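**Stuck lids on pantry jars and bottles, what works?**

**flatden_kitchen**
I've bottled tomatoes every August for years and this batch has me beaten. There are 20 jars and I can't shift the lids on most of them. I've tried a tea towel, hot water and swearing. My grip isn't what it was and I don't want to smash the glass. What do you all use?

**wokelwombat**
Rubber gloves. The cheap washing-up kind, one on each hand. Dry the lid properly first or you'll just slide around. I haven't bought a gadget in years.

**pedo_river_bottler**
Gloves do nothing on a lid that's sealed under vacuum. You have to let the air in. Put the tip of a butter knife under the rim and lever gently until it pops, then it turns easily.

**wokelwombat**
And then you've got a bent lid that won't seal next time.

**pedo_river_bottler**
You shouldn't be reusing the flat lids for bottling anyway. The rings yes, the flats no.

**flatden_kitchen**
Mine are one-piece lids, so I'd like to keep them if I can. Does a ribbed edge make much difference? I've been looking at replacements and some are smooth and some have grooves all the way around.

**leung_st_pantry**
It does for me. I have arthritis in both thumbs and I only buy ribbed caps now. A bit of height helps as well, because you can get your whole hand on it and not only the fingertips. A short, wide cap with vertical ribs is the sort I mean.
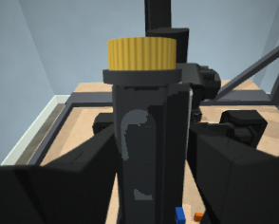
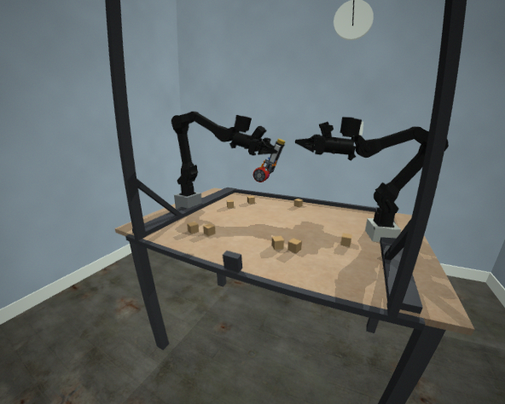
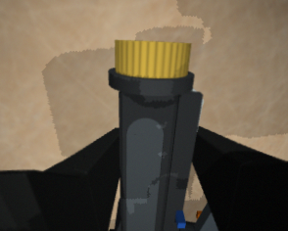 I paid $39 for a bag of mixed sizes at the Leung Street market and it did the whole pantry. The tall bottles I use for vinegar and cordial got done first. The jam jars could wait, they were never as bad.

**flatden_kitchen**
$39 is fair. The place in town wanted more than that for the large ones alone. Are they all right with vinegar?

**leung_st_pantry**
Mine have been fine. I wouldn't use them for the hot bottling though, only for things that go in cold.

**grumpy_marrow**
I disagree about the ribs. They fill up with sticky stuff and then you're at it with a toothbrush. Smooth lid and a strap wrench from the hardware shop. It'll open anything.

**leung_st_pantry**
A strap wrench needs two good hands. Some of us don't have them.

**grumpy_marrow**
Fair enough. Wipe the thread of the jar before you close it, then. Half the stuck lids I see are sugar or sauce that's dried in the thread. Leave a gap at the top too and don't do them up like wheel nuts.

**wokelwombat**
Agree with that. Fingertip tight and no more.

**flatden_kitchen**
That could be my trouble. I filled them to the brim and my brother did them up. Went around with the butter knife just now and got four open, one lid bent. The 800 mL ones are still stuck.

**pedo_river_bottler**
Try the bigger ones upside down in warm water for a few minutes, then the knife. Not boiling if they've been in the fridge.

**flatden_kitchen**
Will do that on Sunday and report back.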